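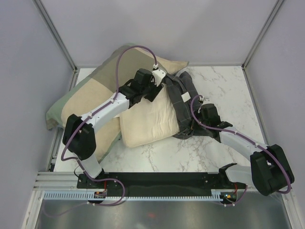 Omia colour-block cover in olive, beige and green, with a cream piped cushion and a dark grid-pattern piece.

Omia Colour-Block Cover
From the Zikley soft furnishings range

We've had a soft spot for the Omia ever since the first sample landed on the packing bench one Tuesday and three of us tried to take it home. It's a generous, easygoing sort of cover, the kind you throw over the end of a bed or the back of a couch and then find yourself sitting under by half past eight with a cup of tea. The colours are gentle ones: a greyed olive, a couple of warm beiges and a muted green for the border, and they sit together so comfortably that you can fold it any way you please and it still looks as though you meant it.

The panels meet in plain straight seams with no frills or fringing. Our designer, Prasetyo Menon, grew up in a house where the good blanket lived in a cupboard and only came out for visitors, and he was very firm that this one should never suffer the same fate. Use it for picnics. Let the dog have a corner. It goes in the wash with everything else.

What it's like to live with

The outer is a washed cotton, mid-weight, with a little bit of crispness when it's new that goes after the first few washes. If you like that crisp feel, line-dry it and give it a quick iron while it's still damp. If you don't, leave it in a heap and let it do its own thing – most of us here are in the second camp. It's warm enough on its own for spring and autumn evenings, and through winter it layers nicely over a doona without sliding off in the night.

The beige will show a coffee spill sooner than the olive will, so keep that in mind when you're deciding which end goes nearest the arm of the couch. Cool water and a bit of plain soap, dabbed and not rubbed, gets most things out if you catch them early.

Goes well with

The Valtdale cushion, in cream, is the one we always reach for. It's squarish and properly puffy, with a piped edge that gives it a bit of shape even when somebody's been leaning on it all afternoon. The cream picks up the paler panels in the cover very nicely, and the cushion cover comes off for washing, so please don't be frightened of the colour.

If you'd like something darker in the mix, our Fujimoto check is a deep charcoal with a fine light grid running through it. One dark piece is plenty with the Omia, in our opinion, but you know your own lounge room better than we do.

Care

Machine wash cold on a gentle cycle, with similar colours. Wash the Omia and the Fujimoto separately for the first couple of washes, as the charcoal can let go of a little dye. Line dry in the shade. Warm iron if needed. Please don't bleach, and please don't dry clean.

The Valtdale's inner can be aired outside on a dry day and given a good thump to bring the puff back.

Ordering and delivery

The cover, cushion and Fujimoto check are all sold separately, so you can start with one and see how you go. Orders placed before 1 pm on a weekday go out the same afternoon, and most parcels take 6 days or less to arrive. If the colours aren't right in your light, send your order back unwashed within 13 days and we'll happily swap it or refund you.

The next batch of Omia covers is due in February. There'll be 107 in it, and you're welcome to put your name down now – we'll send you a note when yours is ready to pack.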